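Ticket 1182 — Office room, Flilstead floor: power at the white table, blinds, chair
Opened by: Ese Haruna
Assigned to: Eoin Hegarty, Anozie Facilities
Priority: Normal
Status: Open, waiting on part

Ese Haruna, 2 June 2022, 9:14
The power strip on the white table cut out twice this morning. Both times my laptop dropped to battery and the monitor I had borrowed went off. The switch on the strip was still in the on position. Pressing it off and on again brought it back the first time. The second time it took a few minutes before it would come back.

Also for the same room, if you are coming up anyway: the blinds on the curved glass do not close evenly, and the high-back chair sinks when you lean on the armrests.

Eoin Hegarty, 9:40
Thanks. What was plugged in when it went off? Please leave the strip where it is so I can see how the cable runs. A photo of the table would help too.

Ese Haruna, 9:58
Laptop charger, the monitor, and a phone charger. No heater, no kettle. Photo attached.

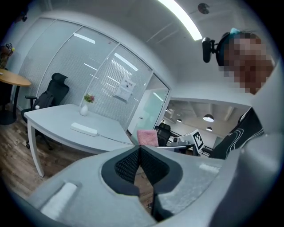 White table, power strip and cable, blinds behind

Eoin Hegarty, 10:20
OK. I don't like a cable lying across the tabletop, so I want to sort that out at the same time. Before I come up, please try the following and write down what happens:

1. Unplug everything from the strip.
2. Plug in the laptop charger only and leave it for half an hour.
3. Add the monitor and leave it again.
4. If it cuts out, do not reset it. Note the time and leave it off.

Ese Haruna, 11:47
Laptop only: fine for the full half hour. With the monitor added it ran for 39 minutes and then cut out. I left it off. I moved the laptop to a wall outlet by the door and that has been fine.

Eoin Hegarty, 13:05
Came up and looked. Wall outlet tests good with the tester. Breaker has not tripped, and nothing else on that circuit lost power. I swapped in a spare Braltham strip from the store room and ran the same load on it for an hour with no problem. So it's the strip. The old one is tagged and off the floor.

The spare has to go back down to the store, so I have put in an order for a new one, part 988, with a longer cord. It should reach the outlet by going down the table leg — no more cable over the top. 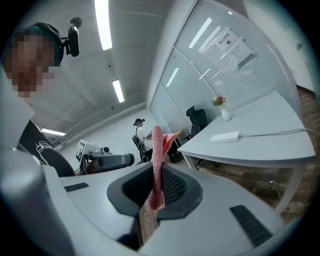
Ese, when the new strip comes I'll fix it along the back of the desk with clips, so please keep that edge clear. The flower vase should not stand next to the outlets. Water is the one thing I would worry about there. Any other table is fine for it.

Chair: gas lift is worn. Odness will replace it under warranty but they are quoting July. Use one of the other chairs until then.

Blinds: the cord was caught at the top. Freed it and they now close level.

Ese Haruna, 13:31
Thank you. I'll find another place for the flowers. Can we keep using the spare strip until the new one arrives?

Eoin Hegarty, 13:36
Yes, same three items as before, nothing extra on it. Blinds closed out on this ticket. Strip and chair stay open.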